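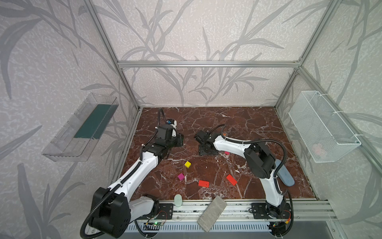
What is changing for Stirwood library card holders this spring? Overdue fines are gone, loans run longer, and the Gunawan Street branch opens evenings again after the repair work.

FOR IMMEDIATE RELEASE
Mar 6, 2019

Stirwood Public Library Ends Overdue Fines, Clears Old Balances

STIRWOOD – The Stirwood Public Library will stop charging overdue fines on all books, audiobooks, magazines and DVDs. Applies to every card, adult and child, at both branches. Old overdue balances get wiped at the same time. No form to fill out, no need to call.

The change clears balances on 3638 cards. Of those, 222 belong to children under 12 whose borrowing was blocked over unpaid fines. Those cards will work again the next time they are scanned.

"We had kids standing at the desk with a picture book and we had to say sorry, not today," said Hidayah Tuhumury, library director. "Over a couple of dollars from two summers ago, sometimes. The staff hated it. I hated it. So we're done with it."

What stays the same: lost and damaged items. If a book is not back 3 weeks after the due date the system marks it lost and bills the card for the replacement price. Bring it back in usable shape and the bill comes off, even if it's months later. Damaged items are looked at one by one at the desk. A coffee ring on the cover, probably fine. A cookbook that went through the dishwasher, probably not.

Also staying: limits on new releases and the seed packets (the seed drawer was never fined anyway, people keep asking).

Loan periods

Regular books go from two weeks to 3. DVDs stay at one week. Renewals are automatic now, up to 2 times, unless another reader has a hold on the item. Email or text notice goes out before the due date – please check that we have the right number for you, a lot of the ones on file are old landlines.

Holds will be kept on the shelf for five days. After that they go to the next person on the list.

Why now

Fines brought in less every year. More renewals happen online, more people borrow e-books, which return themselves. Meanwhile desk staff were spending part of every shift taking coins, writing receipts and arguing about dates. Circulation manager Afiq Kwok went through the figures last fall and brought them to the library board, which voted for the change in its winter session.

"By the time you paid for the card reader, the bank trips and the staff time there wasnt much left," Kwok said. "And the books weren't coming back any faster. What gets a book back is a reminder, or somebody else wanting it."

The gap in this year's budget is covered from the book sale fund. After that it goes in the regular budget request like everything else. 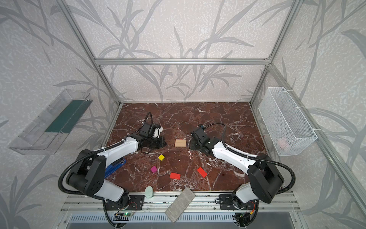 Evening hours at the Gunawan Street branch start again in March. The branch closed early all winter while the heating was replaced and the ceiling over the children's room got patched. Hours will be 10 a.m. to 8 p.m. on weekdays, 10 to 4 on weekends. Main Street hours don't change. The Gunawan Street book drop is open again too, it had been taped shut since the sidewalk was dug up. Use the slot on the parking lot side, the street side one still sticks.

Local furniture maker Jukier has built new low shelves for the children's room. The old metal ones were too tall for the readers they were meant for and will go to the back office. Picture books are now face out, sorted by subject – trucks, bears, bedtime and so on – and early readers have moved to the wall by the window. Branch manager Tirta Sopacua asks parents to be patient with the labels, which are still going up.

"You'll find a dinosaur in with the trains," Sopacua said. "Just tell us, or put him where you think he goes."

Bring It Home month

To mark the change the library is asking everyone to look under beds, in cars, in the bottom of the gym bag. Any Stirwood library item, however late, can come back to either branch or to the return bin in the lobby of the Gruvano grocery store. Nothing will be charged and no questions asked. Items from other library systems please take to those systems, we can't clear their fines for you.

One has already turned up. Retired bus driver Slamet Lau brought back a bird guide he had checked out for his son, who is now grown and lives out of state.

"I kept thinking the fine would be more than my truck," Lau said. "The lady laughed and gave me a new card. I took out another bird book."

School visits

Library staff will visit Stirwood elementary schools through the spring with card sign-up sheets. Children need a parent or guardian signature, no proof of income, no fee. Teachers who want a visit should contact Hakim Osman in youth services. Mornings are filling up fast, afternoons are easier. Osman can also bring a box of loaner books matched to a class unit if he gets enough notice.

Teacher cards already had no fines. They keep the longer six week loan.

Paid a fine recently?

Fines paid before the change can't be refunded, sorry. Replacement charges already paid can be refunded if the item turns up within six months and you have the reciept, or if the payment shows on your account. Ask at either desk.

Questions about your own account: come in or call the circulation desk during open hours. Staff can't discuss a card over the phone without the card number, so have it handy. Press questions and interview requests go to Hidayah Tuhumury at the director's office, Main Street branch. Reporters wanting to see the new children's room should call the Gunawan Street branch ahead of time, story hour fills the place and there is nowhere to park.

###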